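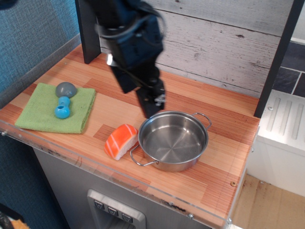
According to Gráinne Kinsella, the countertop is the part of a play kitchen that wears first and gets replaced last, and most centers end up discarding a sound cabinet on account of a damaged front edge. Her remark opened the product briefing at which Sesari introduced the Brorkerel countertop kit, a replacement work surface and edge guard for play kitchens used in child care rooms, libraries and waiting areas.

ZELTHORPE, 4/11/21 – Sesari today announced the release of the Brorkerel kit for light-commercial play kitchens. The kit consists of a laminate countertop panel, a clear acrylic edge strip, a set of screws and a printed fitting sheet. It is designed to be installed on an existing cabinet without removing the doors or the front controls.

The laminate is a wood-grain pattern in orange and tan, made up of alternating light and darker strips in a parquet-like layout. Pattern and color are uniform across the release. Plain white and plain gray panels were considered during development and dropped after room staff reported that crayon and marker residue stood out on them between cleanings.

Edge protection

The front edge of a play kitchen takes repeated contact from pot bases, belt buckles, ride-on toys and furniture moved during floor cleaning. On earlier Sesari countertops the laminate was wrapped over the edge and glued. Returns showed that the wrap tended to lift at the corners, after which children picked at it.

The Brorkerel kit replaces the wrapped edge with a clear acrylic strip fastened by small screws. The strip can be taken off with a hand screwdriver, cleaned on both faces and put back. It will show scuff marks in service, and dust can collect along it. Sesari regards scuffing of the strip as normal wear and does not treat it as a fault under the warranty. A strip that is cracked, or that has a raised or missing screw, should be replaced before the kitchen goes back into use.

Replacement strips are sold separately. The screw positions are the same for all kits in this release, so a strip ordered later will line up with the existing holes.

Room trial

The kit was tested in a room trial that ended in September. A total of 293 inspection sheets were completed by staff in participating rooms. Each sheet recorded the state of the panel surface, the edge strip, the screws and the joint between the countertop and the cabinet.

Three changes were made as a result. The screw heads were changed to a lower profile. The corners of the strip were given a larger radius. The fitting sheet was rewritten with the tightening sequence moved ahead of the cleaning section, after several installers reported that they had read it too late.

One request was not adopted. Some rooms asked for a raised lip along the front of the counter to stop play food from rolling off. A lip made the surface harder to wipe and left crumbs and sand in the inside corner, and the countertop remains flat to the front.

Compatibility

The kit fits Sesari play kitchens with the light gray cabinet front, including units with the silver control panel and its row of dark gray buttons. The panel and buttons are mounted on the cabinet below the counter and do not have to be disconnected during installation. It does not fit the older corner unit or any kitchen with a molded one-piece top.

Customers who are unsure which cabinet they have should check the label on the inside of the left door. If the label is missing, Swati can identify the unit from the width of the cabinet and the position of the rear fixing holes.

Installation

Installation takes 60 minutes and requires 2 adults, one of whom holds the panel level while the other starts the rear screws. Power tools should not be used on the edge strip. Acrylic can craze around a screw that has been driven too fast, and the damage may not be visible until the strip has been wiped down several times.

The cabinet should be emptied before work starts. The old countertop is removed from the rear. Any glue left on the top of the cabinet must be scraped flat, as a ridge under the new panel will cause it to rock. The strip goes on last. Screws are started by hand along its full length and then tightened from the center outward.

The kitchen can be used as soon as the strip is fastened. No curing time applies.

Cleaning

Sesari recommends a damp microfiber cloth and mild dish soap for daily cleaning of the countertop. The cloth should be folded to give a clean face for the final pass. Scouring pads and abrasive creams will dull the laminate and permanently haze the acrylic. Alcohol wipes may be used on the laminate and on the cabinet front but should be kept off the edge strip.

Standing water should be wiped up at the end of each session. The laminate itself is sealed, but the joint behind the strip is not watertight, and the kit is unsuitable for water play or outdoor use. If liquid gets behind the strip, the strip should be removed and both surfaces dried before it is refitted.

Use with cookware and play food

Many rooms equip their kitchens with small stainless steel pots in place of plastic ones. The countertop was specified with this in mind. A round pot with a smooth base can be slid across the laminate in ordinary play. Pots with thin looped wire handles should be checked from time to time for bent ends, since a handle pushed below the level of the base will score the surface in an arc.

Play food with a printed or painted finish, such as sushi pieces with striped tops, should be washed separately from metal cookware. Mixed washing chips the finish, and the flakes are easily mistaken for wear on the countertop. Soft plastic items should not be stored for long periods on the laminate in direct sun. During the trial, two sheets recorded a faint ring left by a soft plastic base. Both marks were reduced by repeated wiping but were still visible at the end of the trial.

Sesari does not supply cookware or play food with the kit.

Warranty and spare parts

The countertop panel carries a warranty of 3 years in light-commercial use. The edge strip and screws are classed as wear parts and are excluded, except where a part is found to be faulty on delivery. Claims need the kit number, which is printed on the underside of the panel and again on the fitting sheet. Customers are advised to write the number inside the cabinet door before the panel is fixed down.

Spare parts will be kept in stock for as long as the matching cabinet is in production. Superseded parts will be listed in the Swati catalog with the replacement part alongside.

Kinsella told the briefing that the fitting sheet would be kept under review and that reports from installers should be sent in even where the installation went well. "We want to know which step people stopped at," she said. "If they had to go back and undo something, that step is in the wrong place."

Availability

The Brorkerel kit is available to order now through Swati, which handles distribution for Sesari. Orders placed by centers with an existing account ship with the rest of their next delivery. Single kits can be collected from the Zelthorpe counter by arrangement. The panel ships flat with the strip taped to its underside, and the carton should be opened on the floor with the printed side up.

Old countertops are not taken back. The laminate cannot be separated from its core and should be disposed of as bulky waste. Old edge strips from earlier orders can be returned in the replacement carton.

About Sesari

Sesari makes play furniture for shared indoor spaces, including play kitchens, shop counters and low storage. Fitting sheets and cleaning instructions for current products are available on request from the Zelthorpe office.

Press contact: Gráinne Kinsella, Sesari, Zelthorpe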